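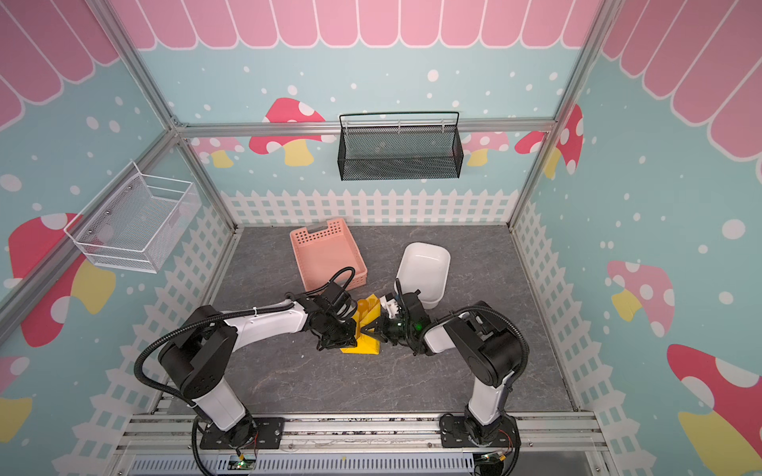 La pinza que no soltaba

El fallo apareció en el ciclo 1089 y al principio pasó por un error de programación. Uno de los dos brazos de la celda de pruebas de Srisuk cerró la pinza, recibió la orden de abrir y siguió apretando. El registro dio la apertura por buena. El otro brazo empezó su movimiento y tiró de una pieza que seguía sujeta por el otro lado.

No hubo heridos. Se rompió un dedo de la pinza y la celda estuvo parada 8 días, según el informe interno que Bovbridge, la empresa integradora, entregó a su cliente con fecha de 15 de diciembre de 2018.
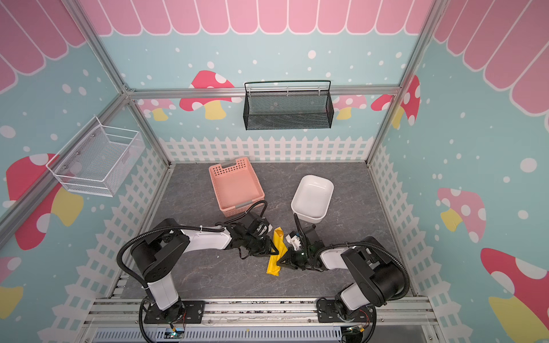
El informe descarta el programa y apunta al cableado. Los conductores que alimentan la pinza viajan por fuera del brazo y se doblan en cada ciclo. Con objetos rígidos el esfuerzo es breve. Con tela es distinto: un paño amarillo arrugado, tendido en diagonal entre las dos pinzas, cede y se estira sin que el controlador note gran cosa, y el brazo corrige la postura una y otra vez. El tubo corrugado negro rodea las articulaciones superiores del brazo izquierdo, y en ese tramo los técnicos hallaron un hilo partido. Hacía contacto o no según el ángulo del codo.

El fabricante del cable, Jidlow, lo garantiza para 3000 horas de flexión. El de la celda llevaba unas 900. Bovbridge sostiene que el radio de curvatura era menor que el indicado en la hoja técnica -- un dato que no se comprobó al montar los brazos.

Lo más discutido ha sido el registro. El sistema, una versión de Parnosora, anotaba la orden enviada y no la posición real de los dedos. Desde la reparación, el segundo brazo espera a leer esa posición antes de moverse. Si no llega, los dos se detienen y hay que rearmar la celda a mano.

La revisión del cableado pasa a ser mensual. En marzo se decidirá si se cambia también el recorrido de los tubos.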